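Do Shoppers Sort Better With Color? A Study of Recycling Bins in a Student Canteen

Kohei Noguchi, Riku Iwasaki and Shinji Furukawa

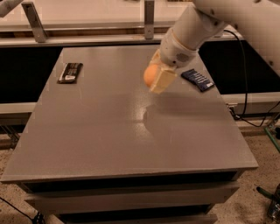
Figure 1. Small orange ball above the gray table, with two flat packaged items on the tabletop.

1. Background

The canteen in the Sugawara building has three waste bins: packaging, paper and general waste. All three used to be the same dark green, with a printed label on the lid. Kitchen staff told us that the packaging bin was often full of food and that most sandwich wrappers ended up in general waste. We wanted to find out if colored lids would change what people put where.

2. Method

We ran the study in two periods of 10 lunch services each. In the first period the bins were left as they were. In the second we fitted colored lids: orange for packaging, blue for paper and black for general waste. The labels kept the same wording and the bins stayed in the same order by the tray rack.

After each lunch we emptied the bins onto a plastic sheet in the loading bay and sorted the contents by hand. An item was marked as right or wrong according to the canteen's own waste guide. Napkins with food on them were the hardest case. The guide does not mention them, so we treated them as general waste in both periods.

We also gave a short paper survey to 200 canteen users during the second period. Of these, 252 had been printed, and the spare forms went unused.

3. Results

We sorted 3,642 items over the two periods. The share placed in the right bin went up after the lids were changed, and nearly all of the gain came from packaging. Paper hardly moved. General waste got slightly worse — mostly drink cartons, which people seem to have thrown in whichever bin was closest.

In the survey, most people said they had noticed the new lids. Fewer could say which color stood for paper. Several wrote that they look at what is already in the bin and copy it.

4. Problems

One lunch in the first period had to be repeated after the bins were emptied before we got to them. The Saturday service was left out of both periods, as the canteen sells only cold food that day. Junpei Furukawa checked a sample of our sorting and disagreed with us mainly on coated paper cups.

We changed color only, so we cannot say if bigger labels or pictures would have done the same job. The lids were also new and clean, and part of the effect may wear off.

5. Further work

We would like to repeat the count in August, when summer course students use the canteen and have not seen the old bins. Katsuhiko Fukuda has offered us the use of the loading bay again. The lids will stay on until then.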